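Hellinley Street building – move-out / turnover walk, unit 173
March, started 9 am. Comments go under each item. OK / FIX / N/A

ENTRY
Front door closes and latches – OK
Deadbolt – FIX. Sticks on the last quarter turn. Graphite first, then call Truvard if it still sticks, they did the locks.
Peephole – OK
Door sweep – FIX. Torn on the hinge side, daylight showing.

SMOKE AND CO ALARMS
Hall smoke alarm – OK, tested, loud
Bedroom smoke alarm – FIX. Chirping. New battery in, still chirping. Date on the back is past, so replace the whole unit before anyone gets keys.
CO alarm – OK
Comment: this is the 4th unit on this floor with an expired bedroom alarm. Check the rest, don't wait for turnover.

KITCHEN
Range, all burners light – OK
Anti-tip bracket – FIX. Missing. Range rocks if you lean on the open door. Do today.
Outlet by sink trips on test – OK
Under sink – FIX. Slow drip at the trap, hand tight only. Put a pan under it and wrote the time on tape, 10:15. Look again before leaving.
Fridge seal – OK, needs wiping
Extinguisher – OK, needle in green, tag good thru next year

BATHROOM
Outlet trips on test – FIX. Doesnt trip. Breaker 13 off and taped until the electrician comes.
Fan – OK but noisy
Tub caulk – FIX, black in the corner, cut out and redo
Water temp at tap – not checked, left thermometer in the truck

BEDROOM / LIVING
Window locks – OK except left bedroom window, FIX
Window stops – OK
Blind cords – FIX. Looped cord in the living room, old style. Take the blind down, Rana has cordless ones in stock.
Baseboard heater clear on all sides – OK now, wasn't. Want a clear foot in front, nothing touching, and that goes in the letter to the new tenant too.
Closet rod – OK

LAUNDRY CLOSET
Dryer vent duct – FIX. White plastic flex, has to be metal. Crushed behind the machine and full of lint.
Lint screen – OK, cleaned
Washer hoses – FIX. Rubber, one has a bulge near the valve. Swap both for braided.
Shutoff valves turn – OK, stiff

NOT SAFE TO HAND OVER until these are done: bedroom alarm, anti-tip bracket, bathroom outlet, dryer duct, washer hoses. The rest can go on the normal work order.

Went back to the trap at 11:30 – pan had water in it, so that's a new washer at least, maybe the whole trap. Added to the Iriritz order. Keys back in the lockbox, reinspect when the electrician is thru.

Recent checklists
Stairwell and exit lights
Boiler room, monthly
Unit 169 turnover
Roof and gutters after snow
Parking lot lighting

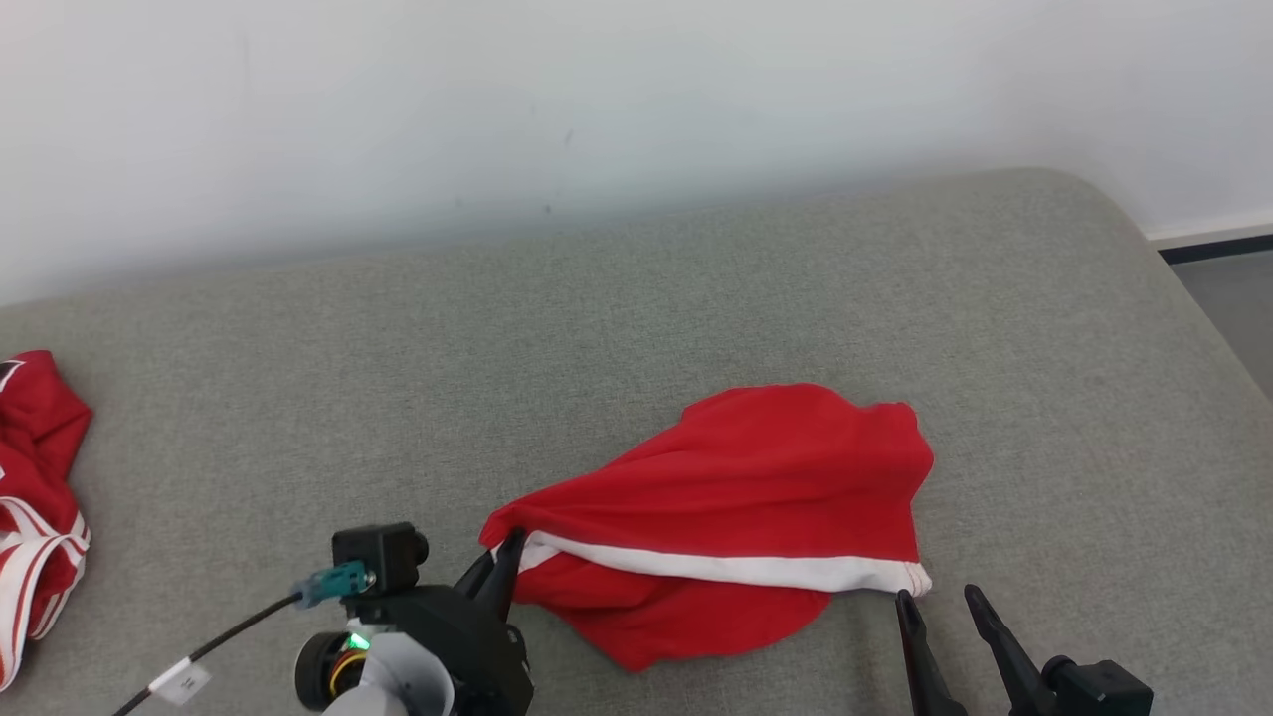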